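# Soft-Item Handling in Furnished Rooms: Progress Report, Second Period

Prepared by Joonas Leinonen for the Danent program office. Covers work through August.

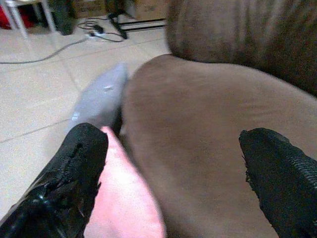
*Figure 1. Wrist camera view at the sofa, both fingers above the seat cushion with a pink item between them.*

## 1. Status

Work package 2 (data collection) is complete. Work package 3 (policy training and evaluation) is in progress and is four weeks behind the plan submitted in the first period. The delay comes from the depth problem described in section 4. No change to the total budget is requested. A change to the order of the remaining tasks is requested in section 6.

## 2. Data collection

The plan called for 600 usable demonstrations of picking soft items from upholstered seating. We recorded 749 and kept 630 after review. Rejected episodes fall into two groups: recordings with dropped wrist camera images, and recordings in which the operator released the item before the end marker was set. The second group was mostly recorded in the first days at the Rantala site. It shrank after the end marker was moved from the keyboard to a foot switch.

All episodes were collected by teleoperation. The wrist camera is the only image source. Gripper opening and arm joint positions are logged with each image. Rooms were left furnished, with cables, boxes and chairs where they stood, and operators were told not to clear the floor before a session.

Labels were added by Onni Vuorinen and checked on a second pass. Each episode carries a label for approach start, first contact, closure and release. Contact labels are the least certain of these. On soft items the two reviewers often placed first contact several images apart, and the later of the two marks was used.

## 3. Method

The baseline policy (Bavel-1) takes the current wrist image and joint state and outputs a short sequence of arm motions. The revised policy (Bavel-2) differs in two respects:

- It receives a history of 6 images instead of one.
- It predicts contact as a separate output, trained on the labels described above. Gripper closure is held back until predicted contact passes a fixed threshold.

The history was added because the target is often out of focus at close range. In Figure 1 the pink item is blurred and extends past the bottom of the view, with a light gray item partly hidden behind it. From a single image of this kind the baseline has little to separate the two. Earlier images, taken from farther back, normally show the boundary between items more clearly.

Both policies were trained on the same episodes with the same split. One room was held out of training entirely.

## 4. Results to date

In rooms seen during training, Bavel-2 completes the pick more often than the baseline, and the gain is largest when two soft items touch. When a single item lies alone on a flat cushion, the two policies cannot be told apart at the current number of trials.

In the held-out room both policies do worse. The main failure is closing too high, so that the fingertips pass over the item without gripping it. We first took this for a calibration error and spent most of the lost time on it. The camera mount was measured again and found to be within tolerance. The remaining explanation is that the policies estimate height from cushion appearance, and that smooth, evenly colored upholstery gives them few cues. Failures on ribbed or patterned seating are fewer, which is consistent with this but does not prove it.

The contact output is helpful in one direction. It reduces early closures. It also causes a number of trials to time out when contact is made but not predicted, mainly with thin cloth. Lowering the threshold removes the timeouts and brings the early closures back.

Full tables will be supplied with the next report, when the held-out trials have been repeated with the same item set for both policies. The present counts are too uneven between items to be quoted.

## 5. Equipment

The fingertip covering wears faster than planned on rough upholstery. A change in covering alters the friction between runs, so the covering in use is now entered in the trial log. Replacement sets were ordered from Mollness and are charged to consumables. The line remains within its limit.

## 6. Requested change and next steps

We ask to move the test of the current sensing on the gripper motors ahead of the drawer task. Motor current rises when the fingers press on a cushion and may give a contact signal that does not depend on the image. The logs already contain it, so no new collection is needed for a first test.

Planned for the next period:

1. Repeat the held-out trials with a matched item set.
2. Train a version of Bavel-2 with motor current as an added input.
3. Relabel first contact on the thin-cloth episodes, using motor current as a check.
4. Start the drawer task if items 1 and 2 are finished.

A decision on the change of order is needed before item 2 can be scheduled. Questions on the labels should go to Onni Vuorinen, and all others to Joonas Leinonen.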